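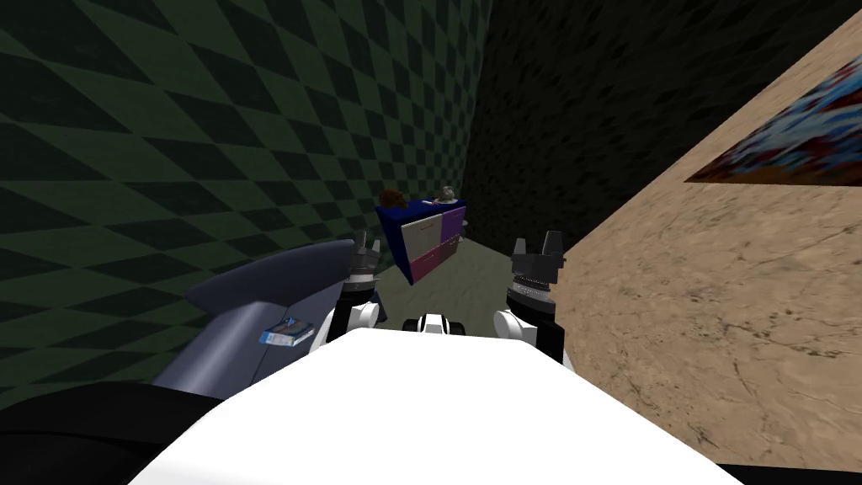
Figure 1. Simulated living room, seen from behind the robot's two arms. Cabinet ahead, couch to the left.

Week 6 handout: Rules for running a robot in a simulated home

Read this before the Tuesday lab. It covers what you must set, check and write down when you run a two-armed robot in one of the Driltstead rooms. The rules for the real robot are in the Week 9 handout and are stricter. Most of the habits are the same, and you will be marked on them in both.

1. Why we have rules for a simulator

No one gets hurt when a simulated arm goes through a wall. But a controller that has been allowed to do it will try it again on hardware, and results that can't be repeated are no use to the next group. Last year two groups lost a week's work over a changed friction value that had not been written down.

2. Before the run

Give every run a seed and write it in the log. The course default is 1516. If you use another, say why.

Check that the room loads with all its objects at rest. Small things on top of furniture, such as the two on the cabinet in Figure 1, may start slightly above the surface and drop in the first moments. Wait until they have settled before you send any command.

Start with both arms in the ready pose: forward, clear of the body and clear of each other. Do not start a run with a gripper touching anything.

Set the speed limit in the Baluyot settings file and not in your own code. A limit in your own code goes missing when someone else borrows your planner.

3. Keep-out zones

Each room needs a keep-out zone along every wall and around each piece of furniture that is not part of the task. If the task is to fetch something from the cabinet, the couch is an obstacle, and so is the box lying on it. Objects resting on an obstacle belong to that obstacle's zone.

Pictures on walls count too. Students often leave them out because the arm is not expected to reach that high. Put them in.

Open drawers change the shape of the room. If your robot opens a drawer, the zone must be updated before the base moves again.

4. What you may rely on

Your controller may use the robot's own sensors and joint readings. It may not read object positions straight from the simulator, except in the scoring script. This is the rule broken most often, usually by accident, when a debugging line is left in. Search your code for it before handing in.

Do not rely on colour alone to find things. Wall and floor textures are changed between the practice rooms and the marking rooms, and a green diamond pattern in one may be plain stone in the next. The same goes for drawer fronts.

5. Stopping

A run must stop at once if:
any arm contact goes over the force limit set in the lab sheet
the two arms touch each other
the robot's base enters a keep-out zone
the controller misses its update three times in a row

Stopping means the joints hold position. It does not mean the simulator is closed — the last state has to be saved first, or there is nothing to look at afterwards. A stopped run is recorded as a failed run. Do not delete it and do not restart under the same run number.

6. The log

Use the Rorance template. The fields are room, seed, software version, start pose, task, result and reason for any stop. Fill in the reason in plain words. "Error 107" is not enough; "left gripper touched the couch while turning" is.

7. Before Tuesday

Load the practice room with the default seed, do one run with no commands sent, and save the log. Then set up your keep-out zones and bring the file with you. Groups using the older Brustora arm model should update it first, as its joint limits are wrong.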